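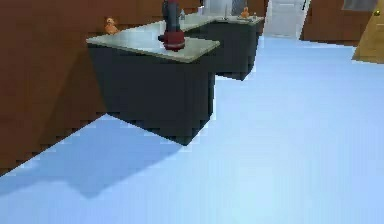 3.2 Surface reflectance and the choice of counter finish

Reported illuminance at the work plane is often taken as a property of the fitting and its mounting height, but in small kitchens a good part of the light reaching the counter has already been reflected at least once. The countertop and the cabinet front below it enter this exchange separately and should be given separate reflectance values. A pale gray-green top over a nearly black cabinet body, as in Figure 4, is a case where a single averaged value for the unit gives poor results: the top returns light to the wall and ceiling, while the body takes up most of what reaches it from the floor. The slight sheen on such a top adds a directional component that the diffuse model in Section 2 leaves out. We return to this in Section 3.4.

Figure 4. Pale countertop on a dark cabinet body, rendered view.

The survey covered 338 kitchens in two districts, Pomomport and Brundton. Both have a large stock of apartments in which the kitchen has one window or none and the main fitting is at the center of the ceiling. Person and counter are then arranged so that the user's own shadow falls on the work plane. Under-cabinet lighting was present in 17 of the kitchens. These were kept in the sample but are reported separately, as the contribution of the ceiling fitting could not be isolated where the two shared a switch.

Readings were taken at four points along the main run of counter, with the meter flat on the surface and the operator standing clear. A second set was taken with the operator standing in the normal working position, facing the wall. All readings were made after dark with blinds closed. Where a kitchen opened onto another room, the lights in that room were switched off. Counter and cabinet finishes were matched by eye to a reference card, and the card value was used as the reflectance input. The method is coarse - adjacent steps on the card are easily confused under warm lamps - but it is quick, and the same operator made every match in a given district.

The field procedure follows Sikder's earlier work in Thân, with one change. Shahnaz Sikder took the wall reading at a fixed height above the floor. We took it at a fixed height above the counter, as counter heights in the older Brundton buildings vary too much for the first method to be comparable between units. Buildings completed before 2000 are marked as a separate group in the tables.

Dark cabinet fronts had little effect on the readings at the two middle points. The effect was larger at the end points, particularly where the run met a tall unit in the same finish. Pale tops raised the reading on the wall behind the counter and, to a lesser extent, on the underside of the wall cabinets. They did not offset the loss caused by the user's shadow. In the second set of readings the ranking of the kitchens was governed by the position of the ceiling fitting, and surface finish accounted for little of the remaining spread.

The Pallar correction was applied to glossy tops only. For tops with a weak sheen it changed the computed values by less than the repeatability of the meter, and it was dropped for that group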